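Speaker notes, March 7, 2020
Celebrity endorsements: what the brand pays for 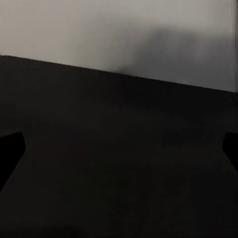
One reader wrote in after the December column to say she bought Caveo sneakers for the singer and kept buying them for the fit. Start with her. Pause.

- Staltia signed an actress for 2 years. Nearly 700 store posters, one TV spot.
- Folon went the other way: a soap star, online only, paid per campaign.
- Fans notice when a star drops a product. Tell the Ticona shampoo story, keep it short.
- Survey slide: 62 percent could name the star, fewer could name the product. Read the number out loud.

If running late, skip Folon.

Questions next. Repeat each one into the mic.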